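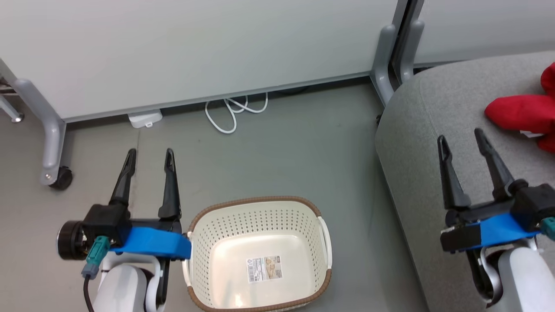
Cell 2, both grippers either side of the basket, before the afternoon runs.

Notebook, June, started 13:40

Task is the same as in the morning: pick the soft toy from the seat, put it in the basket, then lift the basket with two hands by the handles. I write down the fault on the right gripper because it came back and the log alone does not explain it well.

What happened. In the first runs after lunch the right gripper closed on the toy normally. Then during the move to the basket the fingers opened without a command. The toy fell on the floor. The controller did not report an error at that moment. The error came later, when the arm was already at the drop position: "gripper position lost", code 1355. The left gripper had no fault the whole day.

I stopped the runs with the normal stop, and then I pressed the emergency stop before I went inside the line. I want to mention this because last week two of us went in on the normal stop only. With this fault the fingers can move when they should not, so the normal stop is not enough. Please use the red button until this is closed.

Checks, in the order I made them:

14:05 Power off, looked at the right wrist. Connector was pushed in but the collar was not turned to the end. I could turn it a little more by hand. Left one was tight.
14:15 Power on, homed both grippers. Open and close 6 times each with the arm still. No fault.
14:25 Same test but with wrist rotation. Right gripper opened alone on the fourth cycle. So the collar was loose, but it was not the whole reason.
14:50 Moved the cable by hand near the wrist (drives off, only the reading on). The position value jumps when I bend the cable toward the arm link. At one moment it jumped to 1,989 and stayed there until I let the cable go. This value is outside the range of the fingers, so it cannot be real.

My opinion is that one of the signal wires is broken inside the cable, close to the plug. It is a Tradatis cable from the second delivery. The left arm still has a cable from the first delivery. I do not know if this matters, but I wrote it on the label of the spare.

The thing which worries me more is the software. When the reading jumps, the Zonemon controller believes it and tries to correct, and this is why the fingers open. It should see that the value is impossible and hold. Now it reports only when it compares at the end of the move. I sent this to the Dedow people with the log and asked if there is a limit we can set ourselves. No answer yet.

With a toy this is not a big problem. With the basket lift it is different, one side would be released and the other arm would continue to pull. We did not have this case, and I do not want to see it.

Done today: right collar tightened, basket lift disabled in the task list, note put on the operator screen.

Not done: cable change. The spare is in the Magbanua box, but the strain clamp for it is missing. I asked stores.

After the change, repeat the rotation test at low speed first, arm empty. Keep the old cable, do not throw it away, I want to cut it open near the plug.

16:30 everything off, main switch locked.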